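Vertrauenskasse für Snacks im Büro – wie macht ihr das mit den Preisen?

Gefragt von Kazimiera Jakubowski am 1. Oktober 2010
Kategorie: Arbeit & Büro > Pausen und Verpflegung

Hallo zusammen,

ich hab mich bei uns im Büro breitschlagen lassen, die Snacks zu übernehmen (der Automat im Erdgeschoss ist seit Wochen hin und der nächste Supermarkt ist zehn Minuten zu Fuß weg). Wir sind 40 Leute auf zwei Etagen. Gekauft wird querbeet, also Kekse, Nüsse, Reiscracker, und gern auch was aus dem Asialaden, weil das am schnellsten weggeht! Bezahlt wird in eine Blechdose mit Schlitz, und jetzt kommt mein Problem: Die Dose stimmt nie. Im letzten Monat hab ich für 305 Euro eingekauft und knapp die Hälfte wieder rausbekommen, und da war sogar ein polnischer Złoty dabei.

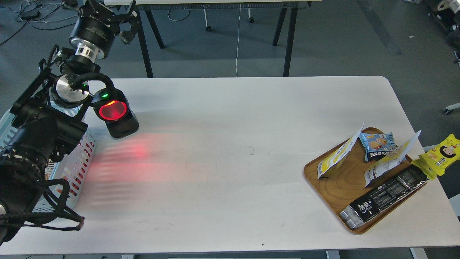

Ich will wirklich keinen verdächtigen, die meisten haben halt kein Kleingeld und schreiben sich vor, es morgen nachzuwerfen. Zettelliste hatten wir schon, die war nach drei Tagen voller Kaffeeflecken und die Hälfte der Kürzel konnte ich nicht lesen. Meine Fragen also: Einheitspreis oder jede Packung einzeln auszeichnen? Und lohnt sich so ein Kassenprogramm? Ein Kollege schwört auf Ditik, ich finde das für ein paar Kekse ziemlich übertrieben.

Danke schon mal!
Kazimiera

3 Antworten

Antwort von Oduor Kirui
Als hilfreich markiert

Hallo Kazimiera, das kenne ich, ich mach das bei uns jetzt im dritten Jahr. Mein wichtigster Tipp: Einheitspreis, und zwar einer, für den man keine Cents zusammensuchen muss. Bei uns kostet alles 50 Cent, egal ob Keks oder Nüsse. Die großen Tüten fülle ich nicht um, die kauf ich einfach nicht mehr, es gibt nur noch Kleinpackungen.
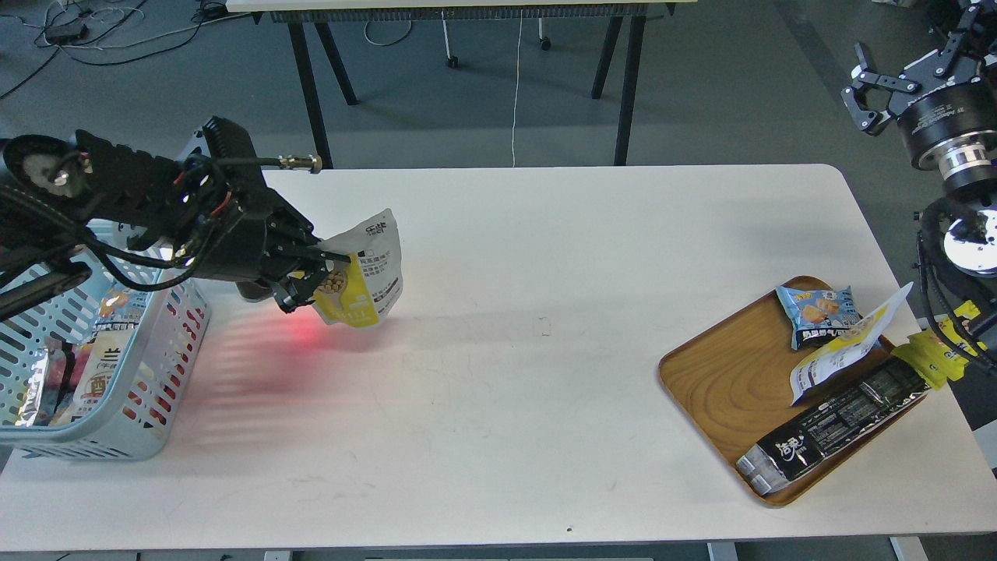

Zweitens Guthabenkarten. Klingt nach Aufwand, ist aber nur ein Stück Pappe mit Kästchen. Wer fünf Euro gibt, kriegt zehn Kästchen und streicht bei jedem Griff in den Korb eins durch. Das Geld ist dann schon da, bevor die Kekse weg sind, und du musst keinem hinterherlaufen. Seit wir das haben, fehlen mir im Monat noch zwei, drei Euro und die schenk ich den Kollegen.

Was ich anfangs falsch gemacht habe: zu viel auf Vorrat. Ich hatte mal eine Kiste Sesamriegel vom Großhändler Praltis, die keiner mochte, und die Dinger lagen bis November rum. Kauf lieber wenig und oft, und schau beim Einräumen aufs Datum, Älteres nach vorn. Bei Importware steht das Datum manchmal in einer anderen Reihenfolge, also Jahr zuerst, da hab ich mich schon zweimal vertan.
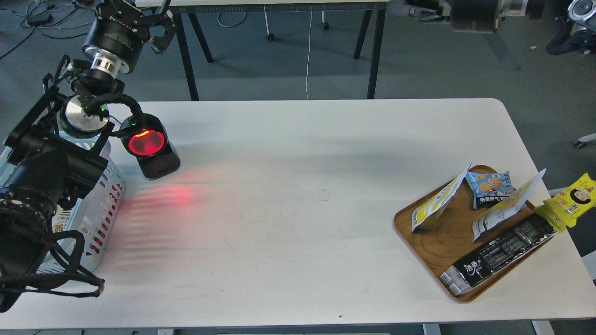
Und frag kurz bei der Personalabteilung nach, ob jemand was dagegen hat, dass du Geld einsammelst. Bei uns hat eine Mail gereicht. Allergiker freuen sich übrigens, wenn auf den fremdsprachigen Packungen der deutsche Aufkleber mit den Zutaten dran bleibt!

Antwort von Purificación Arroyo

Ich würd einzeln auszeichnen. Bei Einheitspreis nehmen alle nur das Teure und du bleibst auf den Salzstangen sitzen. Mit Strichcode geht das schnell, die Packungen haben ja meistens schon einen drauf.

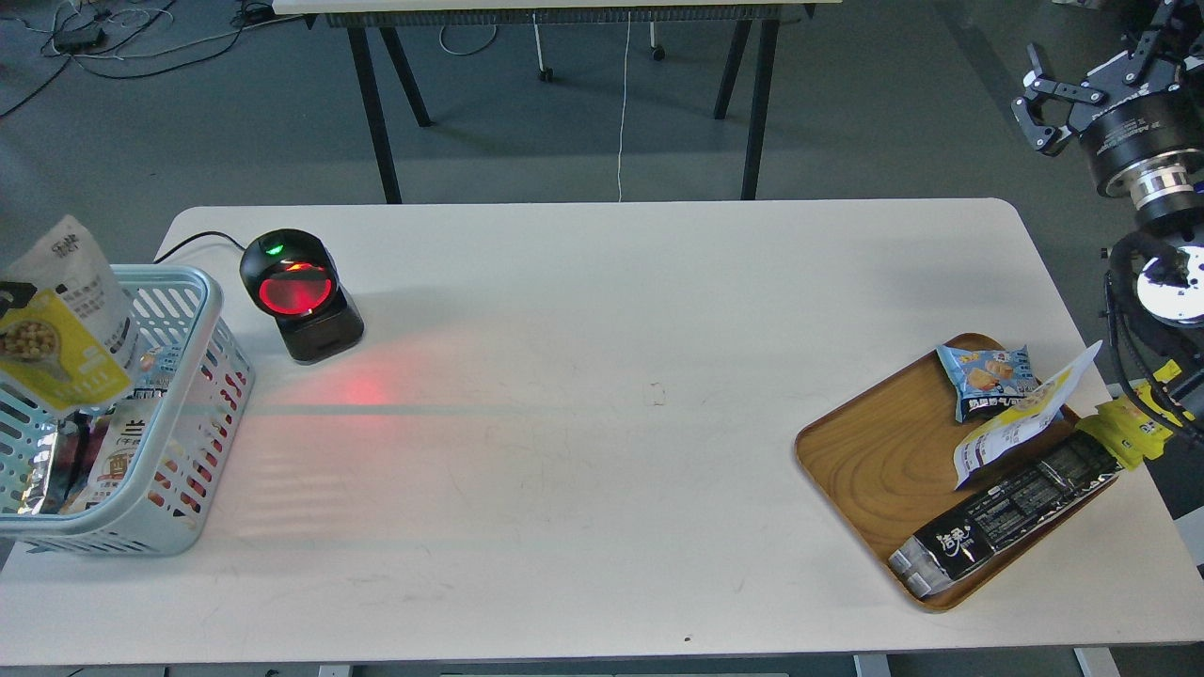 Korb mit verpackten Snacks, rechts daneben der Scanner

Vorher musst du natürlich einmal alles in eine Liste eintippen, das nervt, aber danach läuft es.

Antwort von Unai Ibarra

bei uns zahlt der chef. einfach mal fragen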